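How I get my closet swapped over for summer in one afternoon

Every May I do the big switch – sweaters out, shorts in – and for years it ate up a whole weekend. I've got it down to 3 hours now, with a snack in the middle.

Start by pulling out only the winter stuff. I know the TV people say to dump everything on the bed, but then it's 10 at night and you're sleeping on the couch. Do one section at a time, and check every pocket as you go (I once washed a lip balm with all my good wool and I'm still mad!).

Next, wash or air out whatever you're putting away. Moths love a sweater that's been worn even once. I let mine dry flat overnight, fold them in thirds and roll them up from the hem.
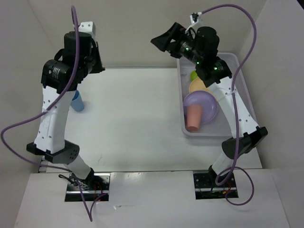 Put the heavy things at the bottom and the light things on top, and don't squash it all down. Wool needs a bit of room to breathe. I tuck in a cedar block and write what's inside on a piece of masking tape, because by October I will have forgotten.

Coats are the one thing I never fold. They go on wide hangers at the back with an old pillowcase over the shoulders.

Then bring in the summer clothes, and try on anything you're not sure about before it goes on a hanger. I gave away 4 pairs of shorts this year and haven't missed a single one.

Comments (3)

surdu62: Do you use cedar or lavender? Cedar gives me a headache.

pluneo: Rolling works so much better than folding, my drawers close again!

Drirnent: Doing mine tomorrow morning, wish me luck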